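Semaan Long-Slot Toaster: Two Months on the Worktop

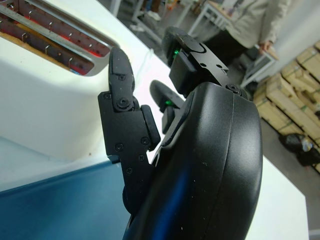

Kitchen > Small Appliances > Toasters

The Semaan is a single long-slot toaster sold by Plendico in white only. I bought mine at full price to replace a four-slice Workeck that had lost its timer. It has been used every morning since February, mostly for sliced wholemeal, sourdough and the odd crumpet.

Build

The body is plastic with a metal rim round the slot. The rim gets hot enough to hurt and stays that way for a couple of minutes after the lever comes up. The plastic front gets warm near the top but can be touched at any point in the cycle. The feet grip well on laminate and less well on tile, where pressing the lever hard will shift the whole unit back a little.

The lever has a short travel and a firm click at the bottom. There is a lift position above the rest position, which brings small items a further finger's width out of the slot. Crumpets can be picked out without tongs. Half bagels still can't.

Power

The rating plate says 1,310 W. On a plug-in meter I saw slightly less than that with a cold start, and the figure settled after the first half minute. The old Workeck drew more but was heating twice as many slots. The lead is short. If your sockets are at the far end of the worktop, measure before you order.

Browning

The dial has six marks and no stops between them. Mark 3 gives an even light brown on fresh wholemeal in 109 seconds from cold. A second batch put in straight away came out a shade darker at the same mark, so the timer makes no allowance for a warm slot. I now turn the dial down half a mark for the second round.

Evenness across the length is good. The end of the slot nearest the lever runs a little cooler, and on a long slice of sourdough the last part of the crust stays pale. Evenness from front to back depends on the thickness of the bread. The guides close on thick slices properly, but thin ones lean towards one side and brown more on that face.

The frozen setting adds time and does not change the heat. It works on sliced bread. On a frozen bagel it left the middle cold, and I had to run a second short cycle.

Cleaning

The crumb tray slides out at the back, so the toaster has to be pulled away from the wall to reach it. The tray covers the whole base and catches nearly everything. White plastic shows greasy fingerprints, and a damp cloth with a drop of washing-up liquid takes them off. I would not use a scouring pad on it.

Compared with the Rargate

The Rargate is the obvious alternative. It has a proper countdown, a front-mounted tray and a longer lead. It is also louder when it pops up, takes up more depth, and its slot is too narrow for hand-cut bread. For shop-sliced loaves only, I would take the Rargate. For mixed use the Semaan is the better fit.

Faults so far

One. In the third week the lever failed to latch on two mornings running. Emptying the tray and pushing the lever down a few times with the plug out cured it, and it has latched every time since.

Rating: 4 out of 5. One mark off for the timer.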